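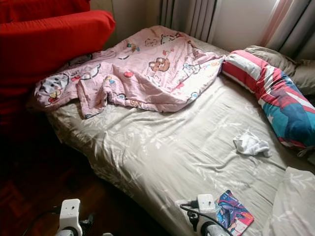

Filed under: Home > Bedrooms > Making the Bed, Your Questions

Answers by Fionnuala Mac Mathúna. Updated July 17, 2020.

Do I really have to make the bed every day?

No. I have read the claims about what a made bed does for your mood and your career, and I have yet to see one that made me sit up. Make it if you like getting into a made bed. In our house the kids' beds get done on most days, and on the others the door gets closed.

What order should I clear a bed in?

Small stuff first. Socks, washcloths, comic books, chargers. If you start with the blanket, all of that gets rolled up inside it and you find it at bedtime, or you don't find it and it goes through the wash. Then blankets, then pillows. Only once the mattress is bare down to the sheet is it worth smoothing anything.

How do I get the creases out of a fitted sheet?

You mostly don't. Diagonal creases usually mean one corner is pulling harder than the one across from it, so lift the mattress at the loose corner and tuck the elastic farther under. That gets you most of the way. The rest is fabric being fabric. I tried the Greltix sheet clips for a month in April. They held, but they also popped off every time I changed the bed, and I went back to tucking.

Is a patterned sheet better at hiding things than a plain one?

A little. Pale leaves on beige will disguise a faint mark and do nothing at all for a juice spill. Stores like to talk up "forgiving" prints. Buy the one you like looking at.

Where does a body pillow go when nobody is sleeping with it?

Lengthwise along one side, or across the head of the bed on top of the regular pillows. I don't believe there is a correct answer. Lengthwise against a wall is handy for a child who rolls. Across the top looks neater until somebody sits on it. If it has a superhero on the cover, expect the child to have a firm opinion about which way up he faces.

Can I wash a character pillow cover with everything else?

Read the tag, then turn it inside out and wash it cool. The dark blues and reds are the ones I worry about, so the first couple of washes should be without anything white. I've seen vinegar recommended for "setting" the color. I tried it on a red pillowcase and got a red pillowcase that smelled of vinegar and still bled onto a dishcloth.

My child will not sleep without one particular thin, rumpled blanket. Should I fold it?

Fold it once and lay it near the pillow, or leave it in a heap. It will be in a heap again by eight o'clock. Please don't put it away in a closet to make the bed look tidy, unless you enjoy searching closets in the dark. A second identical blanket is often suggested as a backup. Ours was rejected on sight.

Is it OK to leave a charger on the bed?

I'd move it. A power adapter gets warm in use and it shouldn't be under a blanket or a pillow while it's plugged in. Then there's the cable, which hangs over the end of the bed right where people walk. Put it on a nightstand or the floor by the outlet. I don't think much of the Grudside bedside pocket for this: it costs $39, and it's a pocket.

How often should the sheets be changed?

You will see all sorts of numbers, most of them on the websites of people who sell sheets. We do every 2 weeks in winter and more often in hot weather, or whenever somebody has eaten toast in there.

Are under-bed boxes worth it?

For spare blankets, yes. For toys and comics I doubt it, since a child of 6 won't drag out a box to put away one comic. A basket beside the bed gets used.

Reader comments

Peadar Foley: Disagree on the clips. Mine have stayed on through 11 washes. You have to put them on at an angle.

Kátia Paiva: The backup blanket does work if you swap them from the very start, before the child can tell. Too late for you, I suppose!

Fionnuala Mac Mathúna: By several years, Kátia. Peadar, which angle?

Peadar Foley: Across the corner, so they pull toward the middle of the mattress.

Aidan Ó Riain: What do you do about comics that end up under the pillow? My son says he's still reading all of them.

Fionnuala Mac Mathúna: One stays, the rest go on the shelf. He picks which.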